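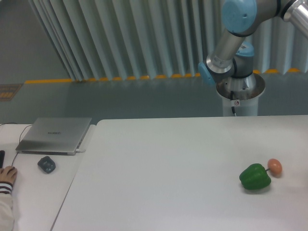 Spinning Wheel and Yarn Room Safety Checklist, April

I've finally typed up the check I do on my yarn room before each spinning and dyeing season, because three of you asked for it after the last spin-in at Vostthorpe and my handwritten copy has madder all over it. My comments are under each item. Borrow it, change it, stick it on the fridge, I don't mind at all!

SPINNING WHEEL (mine is a Prunder double treadle)

1. Drive band: no fraying, knot sitting flat
OK. I replaced it over summer with a cotton one and it's so much quieter. The old band had a fuzzy bit that kept grabbing at my sleeve.

2. Flyer hooks: none bent outwards, none loose
Needs attention. One on the left arm has worked loose and scratched my thumb while I was plying the grey Corriedale (the grey that was meant to be a cardigan by now, but let's not go there). Pliers, then check again.

3. Treadles and footman connectors: no cracks, screws firm
OK. I gave each screw a quarter turn. Wear shoes or go barefoot, but please not slippery socks, even if you knitted them yourself.

4. Wheel stands level and doesn't creep
OK now. It used to wander across the floorboards towards the heater. A bit of rubber shelf liner under the feet has stopped that.

SWIFT, WINDER AND CARDER

5. Swift clamped tight, arms lock open
OK. I managed to fling a whole skein of laceweight off it in February, so I now tug the clamp twice before I start.

6. Ball winder gears clean
Needs a clean. There was mohair packed right down in the cogs – I got most of it with a crochet hook and I'll do the rest with a toothbrush.

7. Drum carder: teeth covered when not in use, fingers well away from the licker-in
OK. Cover is an old pillowcase, colour of weak tea, works a treat. Long hair tied back and lanyards off before anyone turns the handle.

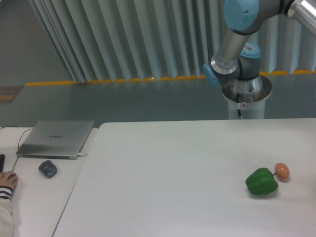
DYE CORNER

8. Dye pots marked and kept out of the kitchen
OK. All mine have a big red D on the lid. A pot that has had mordant in it never goes back to soup, no matter how well you scrub it.

9. Mask and gloves within reach of the powders
Half marks. Plenty of gloves, but I'm down to my last 2 masks. I've ordered more with the Tomaszewski sock blanks.

10. Thermometer clipped to the pot and reading properly
OK. I hold superwash at 78 degrees and my Iltardale fleece at 70, and I turn the gas off before lifting anything out. Leave the wool to cool in the pot for 40 minutes if you can stand the wait. I usually can't, so there's a pair of long tongs on the hook.

11. Window opens fully
Needs attention. It's sticking again. A rub of candle wax along the track helped last time, so I'll try that before I dye anything.

NEEDLES, BLADES AND BITS

12. Rotary cutter closed, spare blades in their tin
OK.

13. Pins and darning needles picked up off the rug
Found four, plus a stitch marker I'd been blaming on the dog.

14. Moth traps replaced
Done. One sad little moth in the old trap, so the Shetland is going in the freezer this arvo, in sealed bags, under the peas.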